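Freezer soup, and why I went back to red lentils

23 April 2018

I've been cooking a big pot of lentil soup every second week since the weather turned, and a few people have asked for the method. It isn't complicated. It started as Neema Makokha's recipe, which she wrote on the back of an envelope for me when we shared the flat in Rugemalira Street, and I've changed it enough that she'd probably want her name taken off.

For a while I made it with brown lentils. They hold their shape, and I liked that on the first day. After a month in the freezer they went grainy, and the soup had to be thinned with so much water that it lost its flavour. Red lentils fall apart in the pot and stay fairly smooth when thawed.

You'll need 400 grams of red lentils, two brown onions, four carrots, a big knob of ginger, a tin of tomatoes, two litres of stock, a tablespoon of ground cumin and the juice of a lemon. Rinse the lentils until the water stops looking milky. Cook the onions slowly in oil with the lid on, 15 minutes at least. I used to rush this and the soup tasted thin.
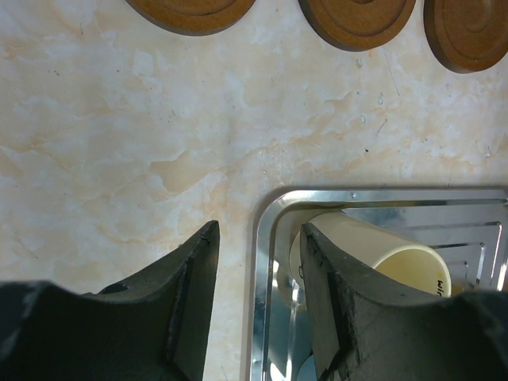 Add the grated ginger and the cumin and stir for a minute. Then the carrots, chopped small, the tomatoes, the lentils and the stock. Bring it up to a simmer and leave it for half an hour, stirring now and then so the bottom doesn't catch. Lemon and salt go in at the end. Stock varies a lot in saltiness, so taste it first.

I blend half and leave the rest chunky. Zawadi Urio blends all of hers and adds coconut milk, and it's very good, but I find it too rich for a weekday lunch.

Let it cool a bit before you portion it out. I get eight serves, 370 millilitres each, with a small bowl left over for the cook. Leave some room at the top of each container. I filled one to the brim last winter and the lid split.

For lunch at work I thaw one in the fridge overnight and take a piece of bread separately. It takes two goes in the office microwave, with a stir in between. If it has thickened up, add a splash of water from the kettle.

I tried a version with pumpkin in place of the carrots and wasn't sold on it. Too sweet, even with extra lemon. Kipchumba Were says to roast the pumpkin first and add some chilli, so I'll have another go in May when I've cleared some room in the freezer. There are still five containers of the carrot one to get through.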